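Esside growers' market to move indoors for the winter

September 2026

The Esside growers' market will leave its summer site on Pleveck Street next month and spend the winter in the old bus hall behind the library, the town council has confirmed.

The move takes effect with the first market in October. Opening hours stay the same, from eight in the morning until one in the afternoon, and the market will return to Pleveck Street in spring once the road crew has finished replacing the drains on the north side.

Space in the hall is tighter than on the street. The council has marked out 32 stalls, down from 40, and regular sellers were given first choice of places. Two sellers of hot food will trade from the yard outside, where there is a water tap and room for a short line of customers.

Þórarinn Lauritsen, who has managed the market for six years, said most of the growers had asked for a roof.

"Last winter we lost four market days to wind," he said. "The canopies went over twice. People drive in from Igwe with a van full of produce and then have to turn around and go home. That can't go on."

Rent for a full stall will be $22 per market day, the same as on the street. Half stalls will be offered for the first time, aimed at people who sell from a home garden and have a small amount to bring. Sellers who want a half stall need to apply in writing and must show that they grew the produce themselves.

The rule on home-grown produce was tightened in the spring after complaints that boxes of wholesale fruit were being sold as local. Under the new wording, every stall has to show a card with the name of the farm or garden and the place where it is. Fruit bought in from elsewhere can still be sold, but it must be kept on a separate table and labeled with its origin.
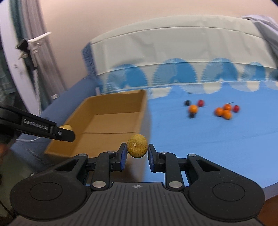
A small round fruit with mottled yellow-green skin.

Lauritsen said the fall stalls would carry apples, pears, quinces, squash and the last of the plums, with root vegetables taking over as the weather turns. He expects fewer pears than last year. A late frost in the hills above Igwe caught many of the trees in bloom, and two of the larger orchards there have told him they will not have enough to bring to town every week.

Apples came through better. The early kinds are already on sale, and growers say the later ones are sizing up well after rain in August. Prices are expected to stay close to last year's, although windfalls and marked fruit will be sold cheaply by the crate for people making juice or sauce.

A cider press will be set up in the yard on the first two market days. Customers can bring their own apples and clean bottles, and there will be a small charge for each batch. Fruit should be washed at home, with any rotten parts cut out.

The bus hall has been empty of buses for nine years and was used as a furniture store until last winter. The council has spent the summer repairing the roof and putting in new lights. Pirkalov, the building firm that did the work, still has to fit a ramp at the side door, and the council said it would be in place before opening day.

Parking drew the most questions at a public meeting on the move. A petition with 305 names asked the council to keep the library lot free for market customers. Council members agreed to lift the charge on market mornings until one o'clock, after which the normal rate applies. Drivers who are loading or unloading can use the lane beside the hall before eight.

Some shop owners on Pleveck Street said they would miss the trade. The bakery and the hardware store both open early on market days and have asked for signs pointing shoppers their way - a request the council says it will look at once the hall has been open for a few weeks.

Applications for half stalls are available at the library desk and at the council office. Completed forms can be handed in at either place.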